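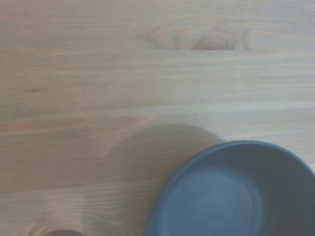

Setting up a tabletop cell so the next person can trust it

If you have come over from the Ollau benches, welcome, and do put the kettle on first, because this page goes on a bit. It covers how we lay out, check and sign off a table before any arm work at Camham. Sheyla Correa wrote the first version and I have been adding to it ever since, so blame her for the good bits and me for the rambling.

Before you power anything

Read the risk assessment pinned inside the cell door. I know you have read it before. Read it again if the task has changed, even if the change is only a heavier bowl or a different gripper pad, and put your initials on the sheet. Then try the emergency stop with the arm parked, reset it, and make sure you can reach the button from where you will really be standing (I once found mine was behind a chair).

Clearing and laying the table

1. Take everything off, including pens, tape and your tea. Wipe the top with a barely damp cloth and let it dry.

2. Look the surface over in good light. On a bare wooden top, knots and strong grain can be picked up by the vision software as edges, so make a note of any big knot in the table log. Please don't sand it or cover it up halfway through a run of work. A consistent table is worth far more to us than a pretty one.

3. Put out only what is on the task card. Bowls start empty unless the card says otherwise, and dark matt ones are lovely to work with as they give very little glare.

4. Leave a clear stretch of table between one item and the next. Our house rule is 12 centimetres from rim to rim, measured with the ruler on the hook and never by eye.

5. Check the shadows. Stand where you normally stand, park the arm in its start pose and see what falls across the table. A soft shadow beside a bowl is fine so long as it is there every time. If it moves when you shift your weight, you are standing in the light.

Checking through the wrist view

Open the live view in Zokero and look at the start pose for yourself. It's quite all right for a bowl to run out of view at the side, as long as the card allows it and enough of the rim shows to find the curve. If something peeps in at the bottom that you don't recognise, stop and find out what it is before going any further. Wipe the lens if the grain looks soft, then look again.

The first run

Set the speed limit to 7 per cent and keep your hand by the stop. Run the full path once with the gripper open, touching nothing, and watch the elbow as well as the wrist. Only then go up to working speed, and only with the door shut.

Signing off

Fill in form 803 with the task, the table, the software version and anything odd you noticed, however small. Azadeh Hassanpour reads every one of them and would much rather have too much than too little! Spare forms live in the Malik cabinet, second drawer down, under the cable ties.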